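Search this site
Enter keywords

About me and Hoter

Hello! I'm Chiamaka Oyewole, and I run Hoter, a very small company (me, plus Galbraith on the phones two mornings a week) that helps people get on top of their time. Not their cupboards. I'm asked about cupboards a lot, and I do have opinions on them, but there are plenty of good people who'll come and sort your spare room. What I do is sit down with you and your week and work out where it's all going.

I started in Holtthorpe, in the back office of a lettings agency, where I was the one who knew when everything was due. Gas checks, rent reviews, the boss's dentist. I was good at it, and I was also going home every night with my head buzzing, eating toast over the sink and forgetting my own sister's birthday (twice, and she still brings it up). All my planning was going into other people's days and there was none left for mine.

So one November I bought a cheap wall planner and wrote down what I did, hour by hour, for 23 days. I'd meant to do a full month but I got flu. It made grim reading. I was spending more time moving jobs from one list to another than doing them, and I'd said yes to so many little favours that they'd eaten every evening I had. I still have that planner, rolled up behind the filing cabinet, and I do get it out for clients who think they're the worst case I've ever seen.

Friends started asking me to look at their weeks, then friends of friends, and after a while it seemed silly to keep doing it at my kitchen table for biscuits. I moved to Rornenville, found a room above a shoe repairer's and put the name on the door. Hoter doesn't mean anything, by the way. I wanted something short that wasn't already taken!
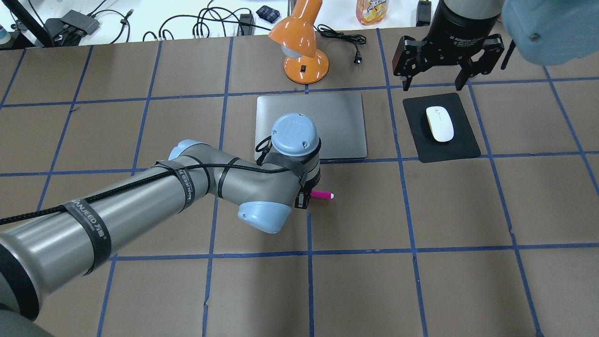

Pink marker, blue tape and brown paper.

Most people come for a first session of an hour and a half. Bring your diary, or your phone, or the pile of envelopes you've been writing on the back of – I really don't mind which. We go through an ordinary week, and I ask a lot of nosy questions. When do you eat? Who rings you at work? What have you been meaning to do since last winter? Then we pick 2 things to change, and only those. I used to send people away with a whole page of changes and they'd manage the lot until the first bad night's sleep, and then feel too guilty to ring me.

After that I'll check in with you by phone or email, and most people come back for another session a few weeks later. Some come back every year when the schools go back and all the clubs change. One chap comes every spring before his allotment takes over, and we mostly talk about potatoes.

I don't sell an app or a special diary. People do ask which one I use, and the answer is a plain one from the newsagent's, in pencil. If you love your phone calendar then stick with it, and I'll help you set it up so it stops pinging at you during supper. I'm also not going to get you out of bed at five in the morning. I tried that for a while and was horrible to be around by lunch.

I do group evenings as well, up to 24 people, usually for workplaces and parents' groups. They're noisier than the one-to-ones and there's more laughing. If you'd like one at your place I can travel to Holtthorpe and anywhere in between, and all I need is a table and somewhere to plug in the kettle.

There's a newsletter too, which goes out when I've got something to say. It passed 1000 readers this autumn and I had to go and have a sit down. Lots of you write back with your own tricks, and I read every one, though it can take me a while to reply (yes, I know).

If you'd like to book, or you just want to ask whether I can help, ring in the morning and you may get Galbraith, who keeps my diary and is much stricter about it than I am. In the afternoons I'm usually with someone, so leave a message and say when's a good time to call you back. The door is next to the shoe repairer's window, and the bell needs a firm push.

Last updated: 15 Nov 2018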